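Shop > Desk & Home Office > Desk Mats > Brudby Felt Desk Mat

New In Desks Lighting Desk Mats Sale Help

Brudby Felt Desk Mat, Large

14 reviews Share Save for later

I've been selling desk mats out of this little shop for longer than I meant to, and the Brudby is the one I keep putting back on my own desk every time I "test" something new. So this page is going to be a bit long. If you only want the size and the care notes, skip down, I won't be offended!

It's a wool-blend felt mat with a thin cork backing. The felt side is what you rest your arms on and the cork side grips the desk. There's no stitching around the edge, which I was nervous about at first because stitched edges are what everybody tells you to look for, but the felt is pressed so tightly that mine hasn't started to fray. And a stitched edge rubs your wrists. I had a Gonov mat before this one (we still carry it, it's a good mat and it's cheaper) and by the end of a long afternoon I had a little row of dents on the inside of my arm.

I do most of my shop work with a mouse, hours of it, dragging order lines around and resizing pictures, so how a mat handles a mouse matters to me more than how it looks.
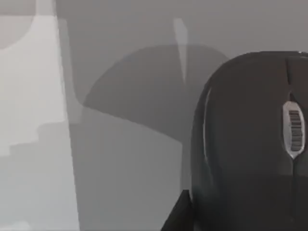 Felt is slower than a slick cloth gaming pad. There, I said it. If you play fast shooters you'll hate it, go get the Skamach speed pad instead and save yourself the return postage. But for spreadsheets and email and moving things two inches to the left, I like a bit of drag. The pointer stops where I stop. Give it a week before you decide, too, as the surface is a touch fuzzy when it's new and it smooths out where your hand goes back and forth.

Size and color

The large is 50 inches long and 20 inches deep. That takes a full keyboard, a mouse and a notebook side by side, with room left for a mug. There's a small as well, 18 inches by 11, and that one is really just a mouse mat with a bit of extra elbow room. Please measure your desk first. I get more returns over this than anything else, and it's nearly always somebody who forgot about the monitor stand.

Colors are charcoal, oatmeal and a green that Brudby calls moss. Charcoal hides everything. Oatmeal is the prettiest of the lot and I wouldn't let it anywhere near a cup of coffee. Moss looks brown in the evening under a warm bulb and properly green in daylight, so if you've got your heart set on green, think about when you sit at your desk.

It comes rolled in a cardboard tube. The ends will curl up for a day or so. Roll it the other way, loosely, leave it like that while you eat dinner, then lay it flat with a couple of heavy books on the corners. Don't iron it! One customer did and the cork came away from the felt in a big bubble.

What it's like on a shiny desk

A white or glossy desktop is where a mat earns its money, I think. Mine used to bounce the ceiling light straight back up at me and my mouse would lose its place on it every so often.
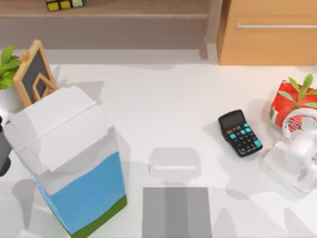
The cork holds well on laminate, painted wood and glass. On oiled wood I'd lift it once a month and wipe underneath, just so the desk ages at the same rate all over - I left a mat on an oak table through one whole winter and there's still a pale rectangle if you know where to look. On a really textured desk the cork has less to hold on to and it'll creep toward you a little as you work.

Spills

Okay, so. Water beads up for a few seconds and then it soaks in. You have time to grab a paper towel if the towel is close by. Blot, don't rub. For anything with milk in it, blot first and then go over it with cool water and one drop of plain dish soap, and do it right away, as dried milk in felt gets a smell that hangs around for ages. Let it dry flat and away from the radiator.

Crumbs come off with a lint roller. Pet hair also, mostly. I run the roller over mine before I close up in the evening and it takes less time than finding the roller does.

Can you machine wash it? No. The cork won't survive it.

How it compares

Gonov Cloth Mat: thinner, faster for the mouse, stitched edge, machine washable. Good for a shared desk or a kid's desk.

Skamach Speed Pad: gaming only, really. Very slick and a bit rubbery smelling out of the box.

Trajkovski Leather Mat: gorgeous, and twice the price. Cold on your arms in November and it marks if you write on a single sheet of paper with a ballpoint. I've got one at home and use it for letters.

Brudby Felt: the warm one, the quiet one. Your keyboard sounds softer on it, and if you take calls while you type, the other person will notice.

Delivery and returns

We pack the tubes ourselves and they go out the next working day. Returns are fine if the mat's unused and you still have the tube, so hang on to it until you've laid the mat out and had a look at the color in your own light. Moss in the large size is out of stock right now, but more is on the way and you can leave your email in the box to hear when it lands.

Page updated May 14, 2023

Share 3 comments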